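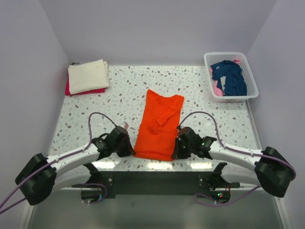
Arnier Charity Hill Run – Course and Start Area Safety Inspection

Date of inspection: April 24, 2026
Inspected by: Leidy Salazar
Reviewed by: Karim Majali, Race Safety Officer

1. Start area barriers in place and secured: Yes
Comment: Two feet on the Rivadeneyra Road side are cracked. Replace before race day.

2. Capacity of start pen confirmed: Yes
Comment: 158 runners entered. Pen approved for up to 382.

3. First aid post staffed and marked: Partly
Comment: Staffing confirmed by A. Henao. Sign not yet delivered.

4. Descent route clear of loose rock: No
Comment: Loose stone below the Nivau gate, as noted in March. Runners are to be walked through this section unless it is cleared.

5. Drinking water at checkpoints: Yes

6. Radio contact, summit to finish: Yes
Comment: Weak signal at checkpoint three – use the upper wall.

7. Medical forms received for all entrants: No
Comment: L. Llanos to contact the remaining runners.

Result: Conditional pass. Items 3, 4 and 7 to be inspected again.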